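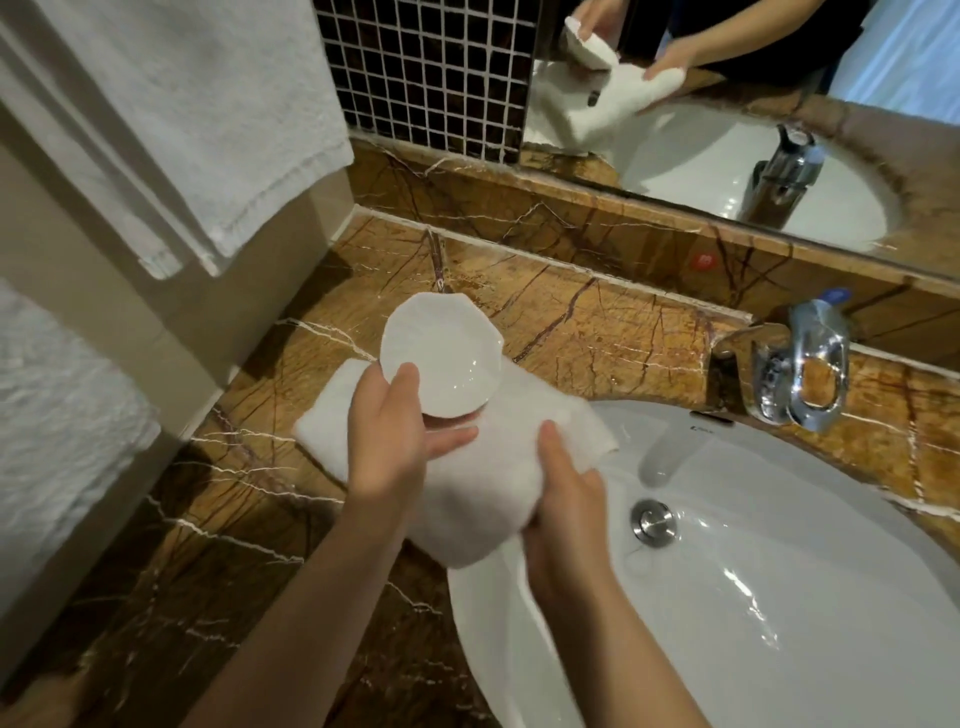
Posted by fern_and_flash in March

Weddings > Photography > Contracts and Deliverables

Asking for the unedited files: rude or fine?

We're getting married at the Jilthorpe in Trarley and have booked a photographer for eight hours. The contract says we get 600 edited pictures. I asked very politely whether we could also have the ones that didn't make the cut, and the reply was so chilly I put on a sweater.

My fiancé thinks I've insulted an artist. I think I asked a question. Has anyone gotten the extras, and did it cost you?

lastdanceplease wrote:

I shoot weddings and I'd have said no too, though with more exclamation points. You don't want them. They're your uncle chewing, 23 times, in slightly different light.

fern_and_flash wrote:

I do want my uncle chewing. He travels a long way for the buffet and it's his best side.

gravelroad_bride wrote:

We got ours from a studio in Masville, on a thumb drive, for an extra fee. I was thrilled. I've opened it once. My husband found a shot of his grandmother laughing with her eyes shut that hadn't made the album, and it's now the one on our mantel, so I can't call it wasted money. The rest is mostly the backs of chairs.

lastdanceplease wrote:

That shot is a culling mistake and I'd own up to it. But one good miss doesn't mean you should hand over the whole pile. Somebody's cousin puts an orange filter on a test frame, tags my business, and there goes my spring.

tulle_order wrote:

So put it in the contract that they can't post them? You people have a clause for what you get fed.

lastdanceplease wrote:

The food clause is there because I was once given a cracker. 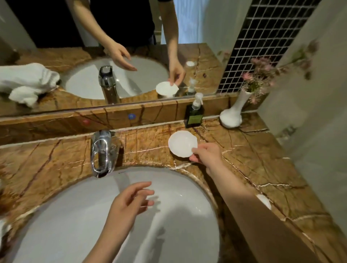
Re: Asking for the unedited files – what I'd try

tulle_order wrote:

Going back to the original question. Don't say "raw" or "unedited," they hear "your work isn't good enough." Ask if you can see a wider set of proofs and swap some in. We had our dinner at Đồng and our photographer let us trade 2 pictures from the toasts for ones she'd skipped. Took one email, no tears.

gravelroad_bride wrote:

Disagree a little. If you want all of it, say so before you sign and get a price. Being sneaky about the word just moves the chilly reply to after the honeymoon.

fern_and_flash wrote:

We've signed already, so sneaky it is. I wrote back asking about swaps, and about family candids in particular. Got a yes, and a smiley face – a small one, but I'm counting it.

lastdanceplease wrote:

Take the smiley. And feed them something hot.

tulle_order wrote:

More than a cracker, at least.

fern_and_flash wrote:

They're at my uncle's table. They'll be lucky to get the cracker.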